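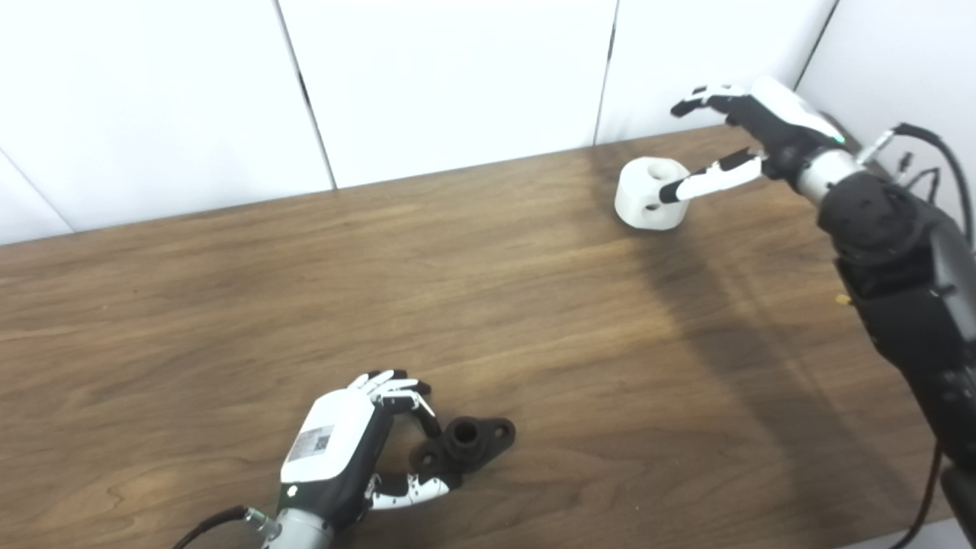 August round-up from the shop

Posted by the Griltex studio, 7.40am
Print | E-mail this item
14 comments

Quick one this month as we're up to our ears in place cards. Sorry if you've been waiting on a reply, we're getting there.

Big news first. We're now stocked at Burnonmont! It's a gift and stationery shop with a proper counter you can lean on and talk envelopes. They've taken the full Ploklow range: save the dates, invitations, menus, table numbers, the little thank you cards. Sample books should be out on the counter already. If they aren't, ask. They may still be in the box they came in.

For anyone new, Ploklow is our letterpress set with the trailing leaf border. Three inks — moss, slate and a soft brick red that everyone said wouldn't sell and has now sold out twice. Comes on the heavy cotton card or the lighter one if you're posting abroad and watching the weight. Minimum order stays at 200 for the printed sets. We do get asked for fewer. We can't, the set-up takes the same morning whether it's ten or a thousand. 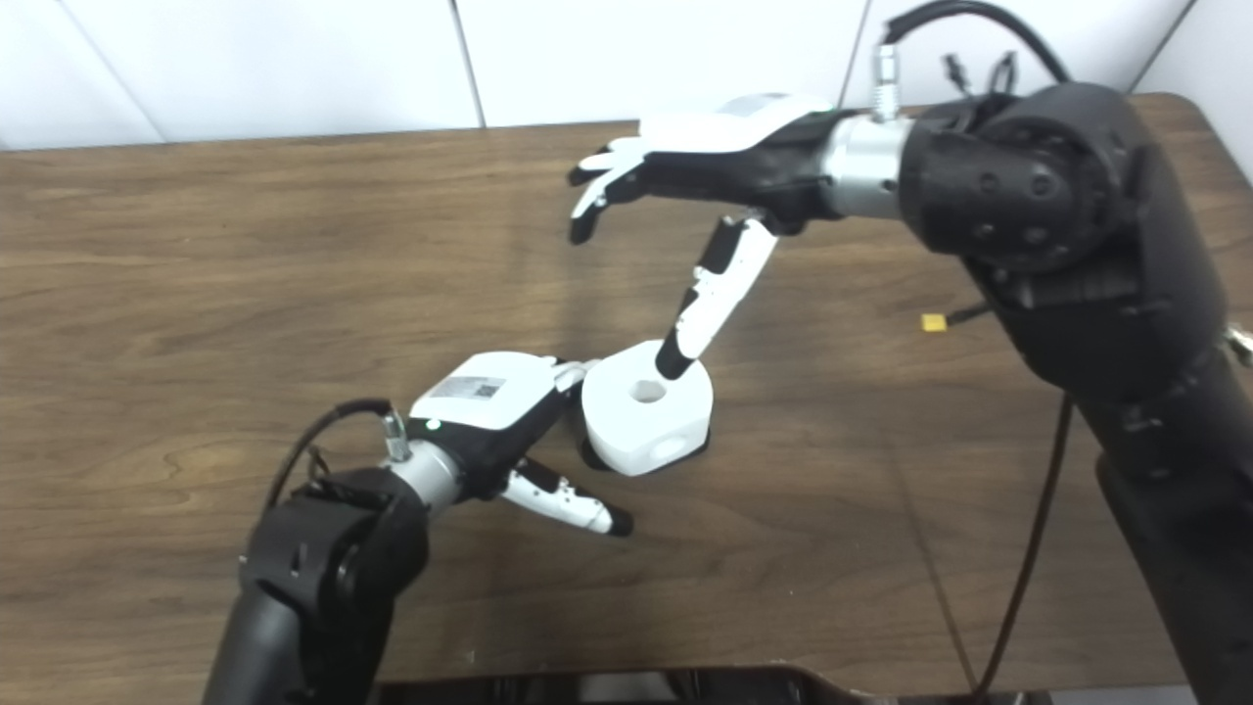 Envelopes. We've changed the liner paper. The old one creased badly at the fold and we'd had enough of it, and so had you judging by the inbox. New one is a touch thicker, slightly creamier, and it takes glue without bubbling. Orders already paid for will go out with the new liner at no extra cost unless you tell us otherwise. Matching an older batch? Send us the order number and we'll see what's left in the drawer. Can't promise anything.

Adressing is back too. We stopped in spring because the waiting list got silly. Now taking bookings for autumn weddings, one style of lettering only, black or slate ink. Please send your guest list as a spreadsheet and not as photos of a notebook. Please please check the postcodes. Last season we wrote out about 1000 envelopes and a fair few came back to the couples for want of a flat number.

Some dates to keep in mind:

- Autumn proofs: to you by the end of August, if your wording is in
- Winter invitations: book your slot now, the first half of December has gone
- Studio shut for one week in September, e-mails answered when we're back

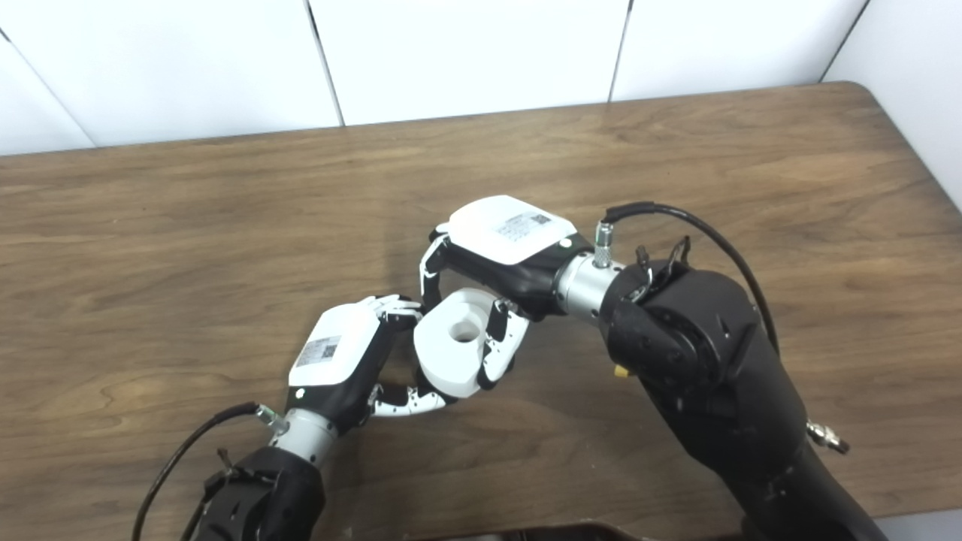
Sample packs

Four cards, one lined envelope, an ink strip and a price list. Pick Ploklow or plain. The cost comes off your order if you go ahead. One pack per couple please, we ran out in June and it was all a bit embarassing.

Next month: ribbon, wax seals, and whether we're ever doing foil again (probably not).

Print | E-mail this item
Shared 36 times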